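Chapter 5
Picking Things Up (and Letting Go of Them Again)

What you'll need for this chapter: your team notebook, the arm you set up in Chapter 4, a parts bin, and a good deal of patience
What you can skip: section 5.4, if your gripper has no force reading

I used to think grasping would be the easy week. When I started running the Korkness student robotics club I'd planned one Saturday for it, wedged in between calibration and the fun stuff, and I honestly believed we'd be done by lunch. You close two fingers on a thing, you lift the thing, you have a biscuit. We spent the rest of that term on it, and I've never been so pleased to have a timetable ruined!

By now your arm can move to a point and stop there. It knows where its own hand is (if it doesn't, go back and redo the checks at the end of Chapter 4, because everything from here on leans on them). What it can't do yet is decide where to put its fingers, how far apart to hold them on the way in, or when to give up and try again. Those are the three jobs we'll work through, and we'll do them in that order.

Let's start with the objects, since that's where my first team went wrong. They practised on wooden blocks. Blocks are lovely – flat sides, no give, they stay where you left them – and after a fortnight the team could pick up a block 100 times running. Then they went to the Prothero Cup, where the judges hand every team a box of ordinary household bits, and they managed 2 picks out of 17. One of those was a block.

So we changed the practice list. Märta Engebretsen, who was in her second year with us and had taken that result rather personally, wrote a rule on the inside cover of the team notebook: nothing goes in the practice box unless it annoys somebody. I've kept it ever since. Your list should have at least one thing that's stiff, one that squashes, one that slides about, and one that's all loops and no middle.

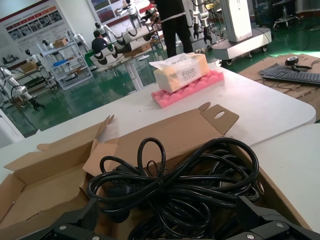 That last kind deserves a bit more space, and I'd like you to think about it before you touch any code. With a block, the question "where is it?" has a sensible answer. You can put a dot in the centre and send the fingers to the dot. A cable doesn't have a centre you can grab. If you aim for the middle of a coil, your fingers may close on air, or on four strands at once, and when you lift you might bring up the whole lot or only the bit you wanted. It depends on what's crossing over what, and from above you often can't tell.

My students usually come up with one of two plans. The first is to go for an end, on the grounds that an end is a definite thing with a shape you can recognise. The second is to look for whichever strand is sitting highest and pinch that. I like both, and I'm not going to tell you which to use. Try each of them, write down what happened, and be strict with yourself about what counts as a pick. In our club it means one item clear of the box and held until somebody has said "Watumov" out loud, slowly. (Watumov is the name of our first arm. It takes nearly two seconds to say properly.)

Soft packets bring a different sort of bother. Squeeze too gently and the wrapper slips through; squeeze too hard and you've crumpled it, and a crumpled packet is a new shape for the next attempt. We'll come back to this in section 5.4, using the Vivetti score sheet, which gives you a mark for the grip and a separate one for the state of the object afterwards.

Before you go on, have a go at this in pairs. One of you shuts your eyes and picks up objects using only a thumb and one finger, held stiff, no bending at the knuckles. The other gives directions. Swap over after five objects. Jot down every instruction that turned out to be useless ("left a bit" will be on there) and keep the page, as you'll need it for the first exercise.

5.1 Choosing where the fingers go

Start with the stiffest object on your list and put it down on its own, well away from everything else.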